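読了時間：8分

夜の駐車場でヘッドライトを点けて、壁に映る光の形をただ眺める。そんなことを楽しいと思う人間がどれくらいいるのか知らないが、私はその一人だ。しかも年々ひどくなっている。最近は車を買い替える友人に付き添って販売店へ行っても、燃費や荷室の話はそっちのけで、「すみません、ライトを点けてもらえますか」と頼んでしまう。昼間の明るいショールームで、である。営業の人は親切に点けてくれるけれど、まあ何も見えない。

今回書きたいのは、車の「内側」の光のことだ。前照灯の進歩についてはもう山ほど記事がある。配光がどうの、対向車を避けて照らすのがどうの。どれも素晴らしい技術だし、私も夢中で読む。でも、運転している間じゅう自分の目に入り続けているのは、計器盤の光であり、スイッチの小さな文字の光であり、ドアを開けた瞬間に足元へ落ちてくる光のほうなのだ。もっと語られていいはずだと、ずっと思っている。

七月に、知人のつてでエルホルム（Erholm）の古いセダンを一週間借りた。父が昔乗っていた車の後継にあたるモデルで、計器の照明がとにかく良い。緑がかった色の、少しぼんやりした光。針だけが橙色で、文字盤の後ろからではなく縁のほうから照らされているから、数字の片側がほんのわずかに暗い。設計した人にとっては妥協だったのかもしれない。でも、あの片側の暗さのおかげで数字に厚みが出る。印刷ではなく、そこに彫ってあるように見える！ 借りた初日の夜、用もないのに海沿いの道を往復して、家に着いてからもしばらくエンジンを切れなかった。

いまの車の画面はもちろんきれいだ。くっきりしていて、色も自由に選べる。レイノネン（Leinonen）の新しいワゴンに試乗したときは、室内照明の色が設定で64色だったか、もっとあったか、とにかく指で輪をなぞるとするすると変わっていった。楽しかった。十分ほどは本当に楽しかったのだが、走り出して山道に入ったとたん、私は設定画面に戻って明るさをどんどん下げていた。夜の山道で欲しい光の量というのは、驚くほど少ない。

この話をすると必ず思い出すのが、ヨニ・サヴォライネンという人のことだ。長く内装照明の仕事をしてきたフィンランド人で、二年前、ある部品メーカーの勉強会のあとの食事の席で隣になった。私が計器盤の話を始めると、彼は箸を置いて、紙ナプキンに図を描き始めた。人間の目は暗さに慣れるまでに時間がかかる。ところが慣れた目を元に戻してしまうのは一瞬で済む。だから夜の車内の光は、どれだけ見えるかよりも先に、どれだけ外の暗さを壊さないかで決めるべきだ。そう言って彼はナプキンの真ん中に小さな丸を描き、「これがドライバーの世界です」と笑った。あのナプキンをもらってこなかったことを、いまだに悔やんでいる。

サヴォライネンさんはもうひとつ、調光つまみの話もしてくれた。彼が若いころに手がけた車では、つまみを絞りきる直前のところに、ほんの少しだけ変化がゆるやかになる区間を作ったのだという。急に真っ暗にならず、消える手前でねばる。カタログには一行も載らない。気づいた購入者がいたかどうかもわからない。私はその話を聞いて、もう嬉しくて仕方がなかった。つまみの最後の数ミリに時間をかけた人がいるのだ。

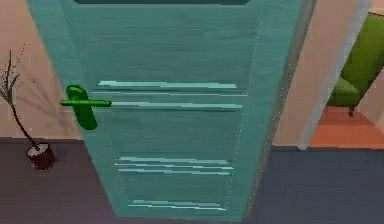
フロレンシオ・マリーニョ

では、いまの車にそういう楽しみがなくなったのかというと、私はそう思わない。ここは強く言っておきたい。古い車ばかり褒める文章は読むのも書くのも好きではないし、最近の小さな会社の仕事には胸が躍るものがある。

たとえばブリミエ（Brimier）の小型車。ドアの内張りに細い溝が一本走っていて、夜になるとその奥が淡く光る。光源が直接見えないので、乗った人は最初、外の街灯が反射しているのかと思う。私もそう思った。ドアを少し動かしてもついてくるので、ようやく車の光だとわかる。営業担当の方に聞くと、試作を16回やり直したそうだ。明るすぎる、まだ明るすぎる、と削っていった結果があれだという。発光部品を減らしていく開発なんて、社内でどう説明したのだろう。ぜひ会議に混ぜてほしかった。

それからロルコウ（Rorkow）の後付けの読書灯。もともとはキャンピングカー用だが、普通の乗用車の後席にも付けられる。私は自分の車に2個付けた。取り付けは説明書どおりにやれば難しくない（配線を通す順番だけは、先に最後まで読んでからにしたほうがいい。私は内張りを二度外した）。何が良いかというと、光の輪の縁がやわらかい。安い読書灯は輪の縁がくっきりしていて、本の上に線が一本走る。ページをめくるたびに線が文字をまたぐ。ロルコウのは縁がなだらかに溶けていて、どこまでが明るいのかよくわからない。後席で姪が漫画を読んでいても、運転席の私はほとんど気にならない。姪のほうは灯りのことなど一度も話題にしないけれど、長距離でも酔わずに読んでいる。もちろん酔わないのは灯りのせいだけではないだろうが。

不満も書いておく。警告灯の色と明るさについて、メーカーはもう少し夜のことを考えてほしい。後席のシートベルトのアイコンが、無人の席に対して延々と白く光り続ける車がある。窓を少し開けているだけで、画面の上端に帯が出る車もある。昼間の試乗ではまず気づかない。納車されて最初の夜、高速道路を80キロで流しているときに気づいて、それから何年も付き合うことになる。せめて夜間は一段暗くするとか、しばらくしたら引っ込むとか、やりようはあると思うのだ。

もうひとつ、タッチパネルの「黒」の問題がある。画面を消したつもりでも、うっすら灰色に光っているあれだ。昼は黒く見えるのに、街灯のない道に入ると、助手席側までぼうっと浮き上がってくる。あれを見るたびに、私はサヴォライネンさんの小さな丸を思い浮かべる。外の暗さを壊さない、という考え方は、画面が大きくなればなるほど大事になるはずで、技術が進んだいまこそできることも増えている。画素ごとに完全に消せるパネルもあるし、外の明るさを測る素子だってたいていの車に積まれている。材料はもう揃っているのだ。だから私は、これからの数年がとても楽しみなのである。

読者の方からときどき、室内灯の良し悪しはどこで見分ければいいのかと聞かれる。私のやり方は単純で、日が落ちてから試乗を頼む。断られることもあるけれど、閉店間際なら案外聞いてもらえる（冬はなおさら頼みやすい、四時半にはもう暗いのだから）。乗ったらまず計器の明るさをいちばん下まで絞る。そこで数字が読めるか。読めるのにまぶしくないか。次に後席に座って、ドアを閉め、室内灯が消えていく様子を見る。ぱちんと消えるか、すうっと消えるか。すうっと消えるなら、消え終わりのところを見てほしい。安価な車でもここが美しいものがあるし、高い車でもカクカクと階段のように落ちていくものがある。値段と関係がないところが面白い。

先日もそれで、まるで買う予定のない軽自動車の消灯を三回見せてもらった。三回目には営業の方も隣に座って、二人で天井を見上げていた。「きれいですね」と彼が言った。毎日売っている車なのに、そんなふうに見たことはなかったそうだ。次に店に行ったら、彼はほかの車種の消え方まで全部確かめてあって、どれが好きかを熱心に教えてくれた。こういう人が増えたら最高だと思う。

この連載に書いた車のうち、夜に乗れていないものがまだいくつかある。ブリミエの上位車種は来月借りられることになった。溝の光が天井まで回り込んでいるらしい。晴れて月のない晩に当たるといいのだが。

2019年11月2日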